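Clorer, second printing: tie-break rule and the replacement card file
Plitville Tabletop Association, Members' Forum
Posted by Bernadette Langlois, 7 Mar 2025
Last updated: 14 replies merged, duplicate posts removed

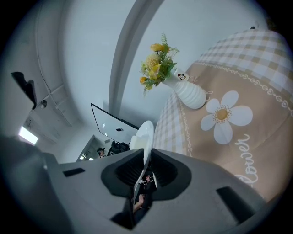

Opening post

B_Langlois (moderator)
Members are asked to keep discussion of the second printing of Clorer in this thread. The publisher, Limport, has confirmed that the second printing contains 130 cards, the same total as the first, and that the wording of the harbor cards has been revised. The rulebook now states that a tie for control of a harbor is resolved in favor of the player who placed there first. In the first printing, tied players each scored the lower value.

The association's league will need to adopt one version for the spring table. Members who own either printing are invited to comment. Please refer to rules by page and paragraph where possible.

Replies

gtanguy
I would recommend that the league retain the first printing rule. The placement order is not recorded anywhere on the board, and players are expected to remember who arrived first. In a four-player game this leads to disputes by the third round. The older rule requires no memory and can be checked by anyone at the table.

arlo_tran
With respect to Gilles, I do not find this difficult in practice. Markers are stacked in order of arrival. The bottom marker wins the tie. Page 10 of the new rulebook says so in the second paragraph, although the illustration beside it was carried over from the first printing and shows the markers side by side.

gtanguy
I had read the illustration and not the paragraph. I accept the point about stacking. My objection to the scoring stands. Placing early was already strong, and the new rule makes it stronger. The player who sits first gains an advantage that the bidding phase does not correct.

hcaron
Has anyone compared final scores under both rules? Our group has played the second printing twice, which is too few games to support an opinion, but the starting player lost on both occasions.

B_Langlois (moderator)
The league does not hold scores by seating order. Members who keep their own sheets are welcome to submit them to me by private message.

b_aksoy
A related question. I own the first printing and would prefer not to purchase the game again for a set of revised harbor cards. Is the replacement file from Limport suitable for league play if printed at home and sleeved?

arlo_tran
It was accepted at the January table. The cards must be sleeved with opaque backs, and the whole deck must be sleeved, not only the replacements.

hcaron
Please note that the file is set for A4. Those printing on letter paper should turn off scaling, or the cards will come out slightly small and can be felt in the deck.

gtanguy
I would add that card 2919 in the file still carries the old text. The reference number is in the lower corner. Leclerc reported this on the publisher's own page and received no answer that I could find.

b_aksoy
Thank you. I checked my copy of the file and the same card is wrong there. I will write the correct text on a slip and place it in the sleeve, unless the moderator objects.

B_Langlois (moderator)
A slip inside the sleeve is acceptable if it is legible and does not show from the back. On the main question, the league will play the second printing rule at the spring table, with markers stacked as described on page 10. The matter may be raised again once the season has ended.

gtanguy
I disagree with the decision but will abide by it. I ask that the stacking requirement be read aloud before each game.

B_Langlois (moderator)
Agreed. It will be added to the table sheet.

Comments (3)

Harborside
The print run is listed as 3000 copies at my shop, and they expect to sell out. Those wanting a boxed copy should reserve one soon.

meeple_left
We still use the old rule at home and see no need to change.

hcaron
Does the spring table allow the two-player variant, or is that handled in a separate thread?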